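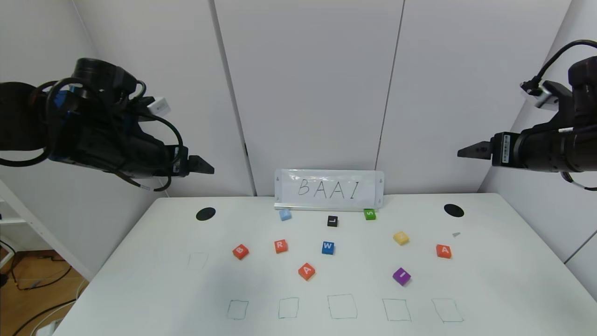
Letter cubes, outlined squares and the sign for the warm-up word, BAAI.

Handout 5: Spelling with loose letters
Sorting and Placing, summer section
Updated 7/8/26

Okay, so last time we got through matching shapes and I promised you something with letters in it. I love this unit! It's cheap, it fits on one table, and it gets people arguing about spelling in the first five minutes (which I count as a win). Bring a pencil. You'll be marking up the back page.

The setup
A sign at the back of the table gives the target word. Along the front there's a row of five drawn squares. Everything between the two is a mess of colored cubes with white capital letters on them, and the mess is on purpose, so please don't straighten it before you start. I came in one morning in June and somebody had lined the whole lot up in alphabetical order. Very kind, completely useless.

The job is to find the letters you need, carry them over one at a time, and set each one down in its own square, reading left to right from where you're standing. That's it. Simple to say!

Warm-up word: BAAI
Four letters, five squares. Before anybody touches a cube, write down which squares you're going to use. I start at the far left and leave the last one open, but I've had groups center things a little or start one square in, and I'm fine with any of it as long as it's on paper first. What I'm not fine with is deciding halfway through.

Then look at the double A. You need two of them, and people stop searching once they've found one. Both A cubes are the same orange-red, but so are the B and the R, so "go for the orange one" won't get you anywhere. Read the letter.
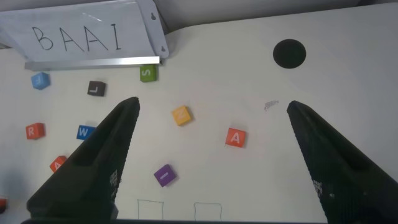

Letters lie at all kinds of angles, and that's where the reading gets interesting. An N turned far enough starts to pass for a Z. A W upside down is an M, more or less, and an I doesn't care which way you turn it (bless the I). So I want you to work out the rotation first and the letter second. Tilt your head if you have to, I do it all the time.

A few house rules, mostly from things going sideways in earlier sections:

Pick up one cube, put it down, then think about the next one.
If a cube lands across a line, nudge it in before moving on.
Cubes you don't need stay where they are, unless one is blocking a square.
Leave the sign alone until the word is finished.

Words for the second half
Once BAAI feels easy, we switch to made-up product names, so you can't lean on already knowing how they look. The list is Sesar, Faltlow, Sultana and Clatero. (Yes, Sultana is a real word, I know, I needed one you could check yourselves on.) Only Sesar fits the five squares. For the other three, tape a paper strip with extra squares onto the right end of the row, and come see me for the spare letters.

For the back page
Write out your square plan for Sesar and circle the letters that appear more than once. Then tell me in 6 lines or fewer which cube you'd move first and why. I'm looking for your reasoning, so a messy answer is okay. Hand it in at the end of the session, and put your table letter in the corner, please, I had a stack of mystery pages last time.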